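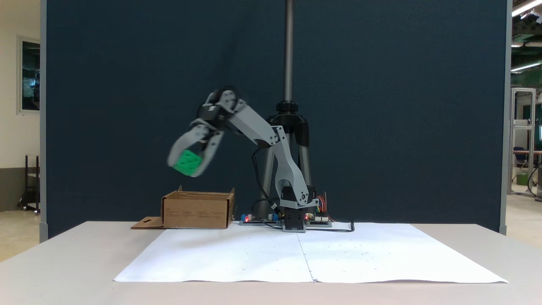 Green cube, brown box, white table.

1/ A few of you asked about the cardboard box system after my last grumble about clutter, so settle in with a cuppa, I'm going to go on a bit (as usual). It's a long way from clever but it has kept my tables clear since August, and my tables have never been clear in their lives.

2/ The box first. Plain brown, and I leave it open the whole time. I spent years buying nice lidded tubs from a place in Gruston and every one of them ended up with things piled on top of the lid. With an open box you can drop something in while you're thinking about something else.

3/ Keep it on the table too! I used to have mine on the floor and I'd kick it under the desk and forget it for a month. Off to the left suits me – my right side is always full of cables anyway.

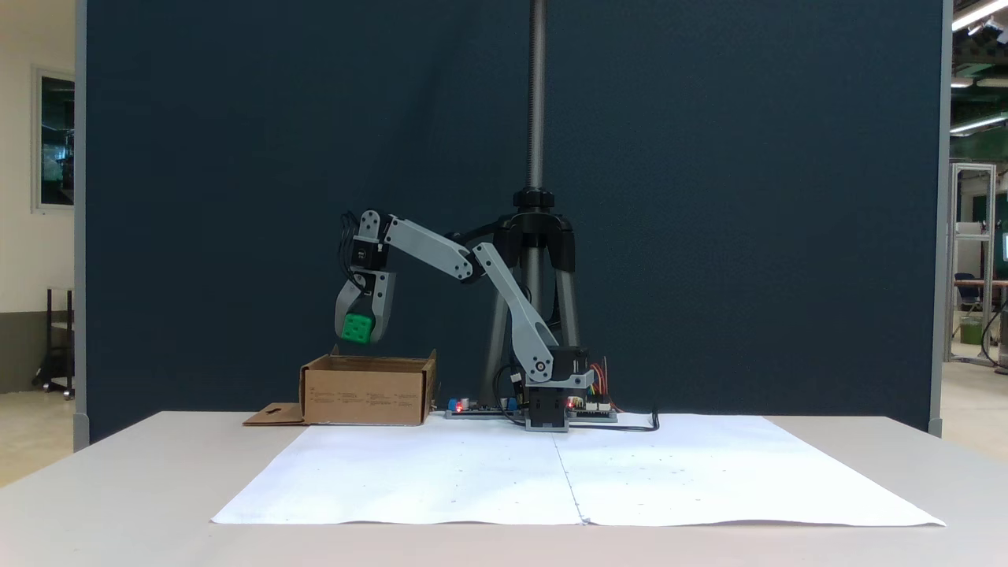

4/ and the other thing I'd say is don't be precious about which box. Printing on the front, a floppy bit of flap still lying beside it, who cares. Ju-won Seok saves me the good ones from the shop in Hukthorpe and I've got far more than I need now, so if you're local, please come and take a few off my hands.

5/ Paper! Two big white sheets side by side over the front of the table. Mine wrinkle along the edges and there's a seam up the middle, and I've stopped minding. It's lovely for seeing what's still left out, especially anything with a bit of colour. A bright green cube on white paper is very hard to pretend you haven't noticed.

6/ I do small things first. One cube, one pen, one roll of tape, into the box, then on to whatever's next. My favourite dinner plate of a table took a whole evening the first time and now it's done before the kettle's boiled (it's a slow kettle, mind you).
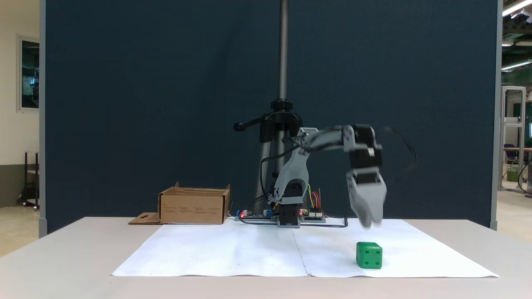

7/ Sorting comes later, and I mean days later. Tip the box out on the paper, put away what has a home, and whatever hasn't goes back in the box until Sunday. I'm pretty soft on myself about that last part.

8/ Someone wanted to know about size. Go smaller than you think. I tried an enormous one once and couldn't find my good scissors until I'd bought another pair, and now I've got two pairs and they're both in a box somewhere. Will post the bookshelf next if there's interest, it's a shocker.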